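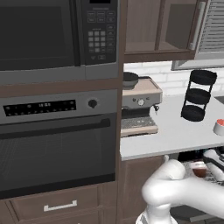
Vollmont, the kitchen simulation package released this month by Gevico, is intended for companies that want to test a household robot before building a room for it to work in. The license covers 80 furnished kitchens, each supplied with appliances, cabinets and small objects that can be moved or replaced. In one of the standard layouts, a white arm reaches up toward a counter that holds an espresso machine and a black three-tier rack, with a microwave and wall oven built into the brown cabinets to the left. A customer may keep such a layout as delivered or change the finishes and the height of the counter.

The package was developed over three years under the direction of Hideaki Amano, who previously designed training software for warehouse equipment. "Our customers were spending their budgets on carpentry," Mr. Amano said. "They wanted to know whether an arm could work beside a coffee machine, and they were waiting months to find out."

Gevico supplies 602 objects with the base license. Doors, drawers and knobs are modeled as working parts, and their stiffness can be set by the user. Liquids are handled by a separate module, sold on a yearly plan.

Eglė Šimkus, who leads testing at Trukham, used Vollmont for almost 12 weeks before the release. She praised the drawers and hinges but found the written guide thin, particularly on importing a customer's own arm. Gevico has stated that a revised guide will be sent to all license holders.

Orders are accepted through the company's sales office, and a trial version with three kitchens is available on request.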